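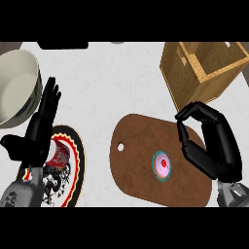
The plate with the dragon-like pattern on it, black outside the red edging.

4 Feb 2022

I have been sorting out crockery for most of the summer, and I want to write down how I decided what stayed, mainly so I don't have to work it all out again when we do the next move.

We came to the Aryee house with two full households of plates. Mine were odds and ends from op shops. The other half was a proper dinner set, bought in Tikik years ago, with serving dishes that had never been used. The kitchen has one tall cupboard and a shelf over the stove that is too greasy to keep anything on. It was never going to fit.

My first go was to sort by colour, and that was a waste of an afternoon. Colour tells you what looks nice on a shelf and very little about what you eat off. The second go was better. I put everything in boxes in the laundry and only took a piece out when we needed it. Whatever came out went into the cupboard after washing. By the end of the month there were 12 plates in there and nine bowls, and that was us, including one dinner with visitors.

Bowls turned out to matter more than plates. We eat soup, porridge, noodles and leftovers, and all of it goes in a bowl. The wide shallow ones get used every day. The small deep ones looked useful and stayed in the box, apart from one that now holds garlic.

Patterned plates are harder. I like them, but a busy pattern under a curry is just more mess to look at. I find they work for things that sit in a small pile – biscuits, cut fruit, a piece of cake – where you can still see the middle of the plate. So I kept a few for that and let the rest go.

Check the backs before you give anything away. Some old glazes and painted rims aren't meant for food, and gold edging will spark in the microwave. If I can't tell what a piece is, it goes under a pot plant. I also run a fingernail around the rim for chips. Chipped ones don't go to the op shop, they go in the bin wrapped in newspaper.

The dinner set was the awkward part. I put it up on the Plelletier noticeboard for $216, which seemed fair for a complete set, and heard nothing for a fortnight. Somebody on there was asking $500 for a similar one and it's still up. In the end mine went to a family in Stullen who were setting up from scratch, for less than I'd asked, and they took the gravy boat as well.

Glasses are next, probably in March. There are more of those than I'd like and most of them are old jam jars.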